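# Greco 700 Transition Rack

The Greco 700 is a free-standing bicycle rack for triathlon, duathlon and club time-trial events. It is supplied by Wasix to race organisers, leisure centres and local authorities, and is available for purchase or for seasonal hire from the Prarnimside depot.

## Design

Each rack consists of two folding end frames and a single horizontal rail, from which bicycles are hung by the saddle. The end frames lock open with a captive pin, and no tools are required on site. The rail is finished in a matt grey powder coat. A numbered strip may be fitted along the top so that athletes can find their allotted place on leaving the water.

Racks may be used singly or joined end to end with the Coltwood coupling, which is ordered separately. Where racks are joined, the shared end frame carries both rails and the second frame may be left in store.

## Specification

| Item | Value |
|---|---|
| Capacity per rack | 16 bicycles, hung alternately |
| Hire stock | 309 racks |
| Rail height | Adjustable, two positions |
| Finish | Powder-coated steel |
| Product code, standard | GR-700 |
| Product code, junior | GR-700J |

The junior model has a lower rail and is intended for bicycles with wheels too small to clear the ground safely on the standard frame. The two models should not be coupled together.

## Ground conditions

The racks are suitable for grass, tarmac and compacted gravel. On grass, the ground pegs supplied must be used at every end frame. On hard surfaces, the rubber feet must be fitted and a ballast bag placed across each base. Racks should not be set up on a slope where bicycles swing towards one another when hung.

Organisers are asked to leave a clear aisle between rows wide enough for two athletes to pass with bicycles. The governing rules of the event take precedence over any layout suggested by Wasix.

## Hire terms

The hire period begins on collection and ends when the racks are checked back in at Prarnimside. Bookings for May should be made as early as possible, as demand in that month regularly exceeds stock. A deposit is payable on all orders and is returned in full once the racks have been inspected. Missing pins and pegs are charged at the current list price.

Delivery can be arranged for larger orders. The vehicle requires firm access to within a short walk of the transition area, and the organiser must provide at least two people to assist with unloading.
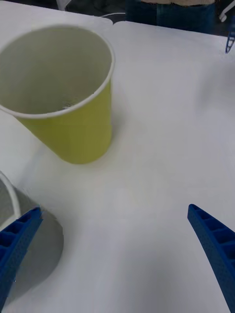
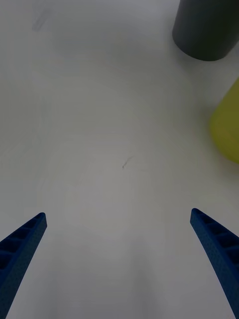
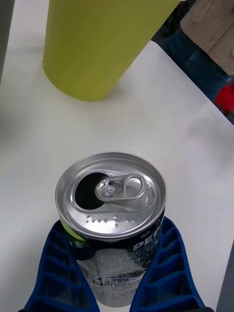 ## Care and storage

Racks should be rinsed with fresh water after use near the sea and allowed to dry before folding. Locking pins should be checked before each event and replaced if bent. Folded end frames may be stacked flat, with the rails stored separately and supported along their length.

## Spare parts

Pins, pegs, rubber feet and numbered strips are held in stock. Replacement rails are made to order. When ordering parts, please quote the product code and the serial number stamped on the inside of the left-hand end frame. Racks with serial numbers below 798 use the earlier pattern of pin, and this should be stated on the order form.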